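Horkomeo blue bowl, set of 2 – review
04/05/2023

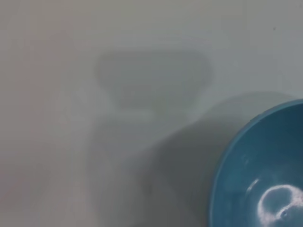
The blue Horkomeo, empty, on a white surface.

I bought this set to replace two ceramic bowls that had chipped around the rim. Stimthorpe sells them in blue, gray and a dark green. I took the blue and have used both bowls most days, mainly for cereal, cut fruit and salad for one.

The color is a strong medium blue with a slight teal cast, and the finish is glossy. The gloss reflects the kitchen light quite a bit. If you want something that looks like stoneware, get the matte Drultimwood bowl instead.

Size: the listing says 400 ml to the rim. I measured with a kitchen jug and got the same. A full serving of soup is a bit much for it. Cereal with milk is fine.

Weight: 100 grams on my scale. It is light enough that it moves when you scrape the last of the yogurt out, so you end up holding it with the other hand. My old bowls stayed put.

Cleaning: top rack only, according to the leaflet. Oil rinses off easily. Tomato sauce left overnight needed a second wash but did not stain. I have had no smell from onions or garlic.

Not for the microwave. That is printed on the leaflet and not on the bowl, so tell anyone else who uses your kitchen.

The two bowls stack, but they stick a little if you put them away damp. The Boateng bowls I had before the ceramic ones had a small foot that stopped this – I would like to see the same on these.

Good: color, easy to clean, holds what it says.
Less good: slides around, no microwave, sticks when stacked.

I would buy them again for cold food. For anything hot I still use ceramic.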